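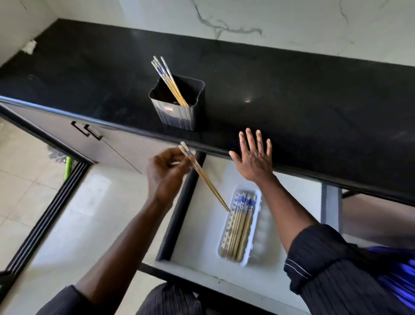

Chopsticks in a utensil holder on the kitchen counter

The transcription of the Stelmakh field hospital registers is complete through October of the second year. The registers record admissions to a dressing station near Illis, and they passed to the Bimuvlow Local History Society with a larger gift of family papers. Of the 415 pages received, 257 have been transcribed and checked against the originals. The remainder are supply returns, and they will be treated separately.

Readers have asked how place names are handled. The clerks spelled Pliltlow in five different ways, at times twice on one page. The transcription keeps each spelling as written, and the index gathers all of them under the modern form.

Diagnoses present a greater difficulty. "Debility" was entered for men returned to duty within days and also for men sent down the line to the base hospital. I have not attempted to assign modern terms. Where a later hand corrected an entry, both versions are given.

About 10 pages suffered water damage before they reached the society, and the column for regiment is lost on most of them. Anyone holding letters or pay books from the Illis station is invited to write to the society's reading room. Copies are sufficient for comparison.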